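3.2 Sorting the switches by hand

I should say up front that we didn't set out to write a section on push buttons. The Kita sorting study was supposed to be about bin layout, full stop, and the buttons were just what we happened to have a lot of (300 of them, bought as one mixed lot through Simard). But the more we sorted, the more the parts themselves got interesting, so bear with me for a page.

A mushroom-head button is an awkward thing to put down. The cap is a dome, the contact block is a square lump with terminals and screws, and there's a collar and a black cylinder joining the two. Set one on a flat table and it mostly wants to lie on its side, cap pointing wherever it likes! 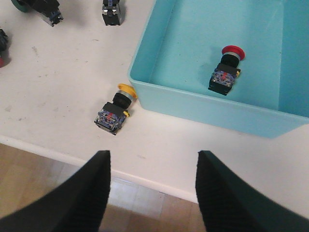
Does it matter which way a button is lying when you sort by cap color? For color alone it matters very little, as the cap is big and bright enough to spot from nearly any side. It starts to matter when you also want to check the terminals, and then you end up turning a good share of the parts over.

We ran 25 sessions at the white table, always in the morning, and I did 23 of them myself (my hands still remember). The rule was simple: red goes in the tray, everything else stays out on the table until the next pass. We borrowed that from the Histis procedure, though theirs uses a separate tray for each color and ours doesn't. I liked having the leftovers spread out where I could see them. Jadholm, where we first tried all this in May, had much narrower benches, and parts kept getting shoved together into one pile.

I went through 3 layouts before settling. Tray in front of me was too close, tray on the left had me reaching across my own work, and tray off to the right, with the loose parts between me and it, felt fine from the first morning. I'm right-handed, so take that with a grain of salt.
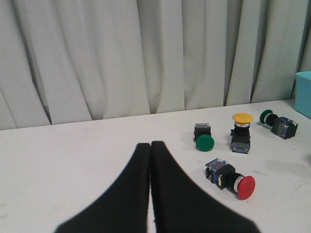

Figure 4. Push-button switches on the white table, curtain behind.

Scuffs on the tabletop were left as they were for all sessions. We did think about putting down a mat, but small screws and mats don't get along, and the plain surface made dropped bits easier to find.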